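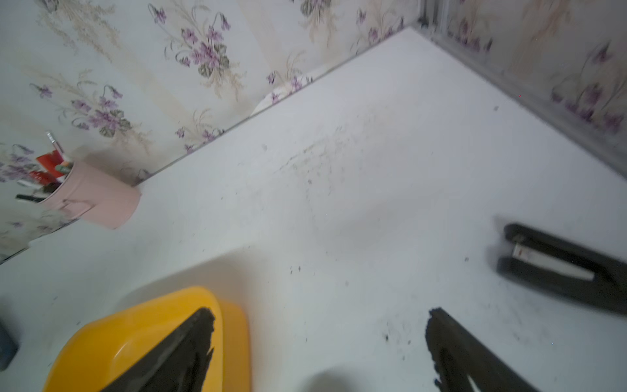 Bonsoir à tous, je reviens avec les résultats de Citden que je vous promettais depuis un moment, et je m'excuse d'avance pour la longueur, vous me connaissez. Pour ceux qui n'ont pas suivi : on entraîne une politique par imitation avec la seule vue du poignet, sans aucune caméra fixe, et on cherche à savoir sur quoi elle s'appuie pour s'orienter au-dessus de la table. J'ai 734 démonstrations de rangement de fournitures de bureau. Mon hypothèse de départ était que le modèle se repérait aux objets voisins, par exemple au pot à crayons rose contre le mur quand il doit aller vers l'agrafeuse noire posée à droite. Eh bien, je n'en suis plus si sûr ! Quand je floute le papier peint à violettes dans les images d'entrée et que je laisse tout le reste intact, je tombe à 13 saisies réussies, contre 23 avec les images normales, à nombre d'essais égal et avec les mêmes positions de départ. Quand je masque seulement le pot, il n'y a presque aucune différence. J'en conclus (prudemment, hein) que le décor lui sert de boussole.

Ebbe Skjelbred
janvier, 22 h 14

Darko
Merci Ebbe, toujours un plaisir de te lire, même à cette heure-ci. Je ne suis pourtant pas convaincu par la conclusion. Flouter une aussi grande part de l'image, c'est sortir complètement de la distribution d'entraînement, et l'encodeur peut très bien dérailler sans que les violettes aient jamais joué le moindre rôle de repère. Le pot occupe bien moins de place, la comparaison n'est pas équitable. As-tu essayé de masquer une surface équivalente prise sur la table ?

Ceko
Je rejoins Darko sur le flou, mais je défendrais quand même un peu l'idée. Dans Stasus on avait vu la même chose avec un carrelage : dès que le motif est contrasté et que la table est unie, le réseau attrape le motif, c'est ce qu'il a de plus net sous la main. Le coin entre les deux murs doit aussi l'aider beaucoup, je pense, davantage que les fleurs.

Ebbe Skjelbred
Darko, tu as raison, et je suis un peu vexé de ne pas y avoir pensé. Non, je n'ai pas fait ce contrôle. Pour le coin, Ceko, je ne sais pas séparer les deux avec ce que j'ai enregistré.

Cheng-en Siu
Bonsoir, je prends la discussion en route et je me permets un avis différent. Vous parlez tous du fond, alors que la couleur de l'objet change aussi d'une prise à l'autre. Une agrafeuse d'un bleu brillant avec une étiquette blanche marquée « 50 », sur un plateau blanc, c'est un cadeau pour n'importe quel encodeur ; une noire, avec des doigts de pince noirs juste à côté, beaucoup moins. Si tes deux séries n'ont pas la même répartition de couleurs, ton écart peut venir de là. J'ajoute que les traces grises et les petites miettes sur la table font aussi des points d'accroche, et qu'avec jusqu'à 3 000 itérations d'ajustement fin on a largement le temps de les apprendre par cœur.

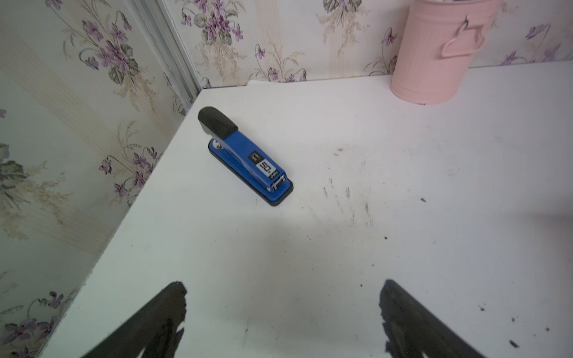
Protocole proposé pour la suite (Ebbe, modifié après vos remarques)

1. Masque de contrôle sur le plateau, de même surface que le masque du mur.
2. Remplacer le flou par un autre papier peint incrusté, histoire de garder une image plausible.
3. Séparer les essais bleu et noir dans le tableau.
4. Un passage d'éponge entre deux séries, et on compare avec et sans.

Darko
Le point 2 me plaît beaucoup. Pour le 4, je parie que ça ne change rien, mais fais-le quand même.

Cheng-en Siu
Je parie l'inverse ! Si tu peux partager les journaux bruts du premier lot, je veux bien refaire le calcul par couleur de mon côté.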